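Treatment room 4 — table warmer and booking lockout
Updated June, 4:10 pm — by front desk, Plultcombe

Massage table warmer in room 4 cutting out mid treatment. Client on the table for a back and shoulder, felt it go cold maybe halfway. Controller shows E2, then blank. Warmer is the Trondora pad, older one with the gray plug.

Tried so far:
- unplugged, waited, plugged back in. Came on, ran 26 minutes, off again
- different outlet. Same
- swapped controller with room 2. Room 2 is fine with our controller, so its not the controller
- checked pad under the fleece, no scorch marks, cable a bit kinked where it goes through the face cradle end

Second problem, same room: the Dervishi booking screen won't let us block room 4 out. Says "29 future appointments attached" and stops. We don't want to cancel them, just move them. Hot stone ones can go to room 2, the rest anywhere.
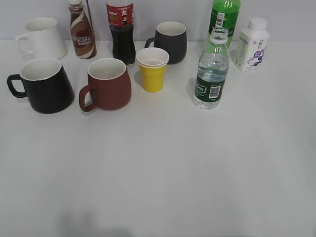
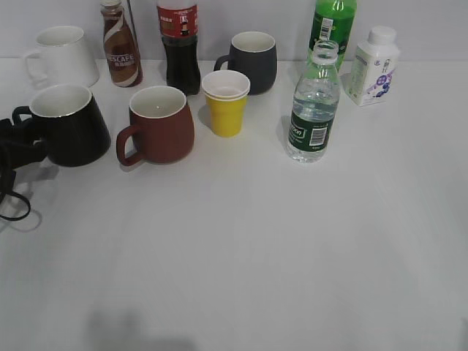 Mugs and bottles on the white table, both shots.

Called Flivville support re the booking thing (they took over Dervishi accounts). On hold a while. They say drag each appointment over one at a time, or export and re-import. Export only gives the first 100 rows and loses therapist notes — no good, we need the allergy notes for oils.

Update 5:30 pm: flattened the kink and taped it, warmer ran a full hour on low with no one on it. High setting still trips. Leaving it unplugged, using towels from the cabbi for tonight. Please dont use the pad even on low till its looked at.

Still open:
- replacement pad or cable, whichever is quicker
- bulk move in Dervishi, waiting on a callback
- relabel room 4 on the door so evening staff know

Recent tickets
Steamer in facial room leaking at base
Gift card balance showing zero
Room 2 dimmer buzzing
Oil delivery short one case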